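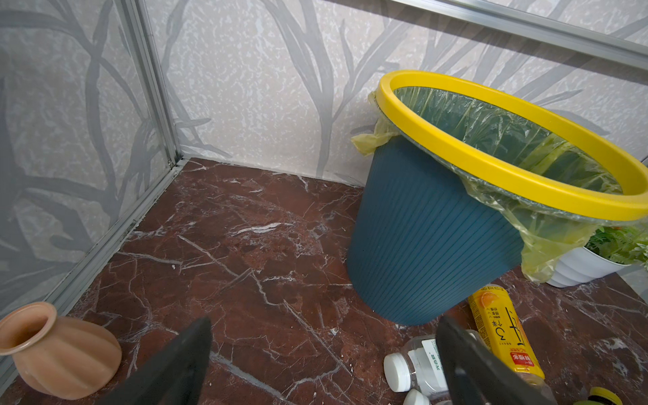 23rd June

Short one, typing with one thumb while the charger does its thing.

Second go with the Mokine kit. Quote came in last night, 2,913 for the arm with gripper and wrist camera, plus the support plan on top if we want it. We want it, I think. Eichhorn's offer was cheaper but you set everything up yourself and I've done that once and lost most of a September to it.

Job was bottles into the trash can. Picked it becuase it's the thing the brochure brags about, "everyday tidy-up, out of the box". Ok then. Ran it 10 times.

The yellow drink bottle first. Good grip, slow lift, then it stopped over the rim like it was thinking. In, eventually. Clear one much worse. Two clean misses, fingers closing on air right next to it. My guess is the shine on that floor plus see-through plastic, but the manual says nothing about either so I wrote to Nura support and asked. Answer in 3 hours, a real one, with a setting to try. Points for that.

Setting helped. Not cured. Also changed the closing speed and it stopped nudging the thing away before it had hold of it.

Bag is still a pain. Loose plastic hanging over the sides and the arm treats it as edge of the can half the time. Folded it down tight for the last few runs and the drops got better right away. But who folds their trash bag for a robot. Have to put that in the review, it's the sort of thing people find out the first evening and get mad about.

Like: fingers are easy to swap, noise is fine, app doesn't nag.
Don't like: app forgets the arm's start position every time you close it. Cable too short. Manual has the same page in it twice and no page on cleaning.

Hukberg wants the write-up before they decide on theirs so no pressure. Leaning yes, with the bag thing and the clear bottles said loud and early.

Tomorrow: ask Nura what a return costs. Try it with the bottles standing up. Longer cable, there's one in the hall closet i think. Bed.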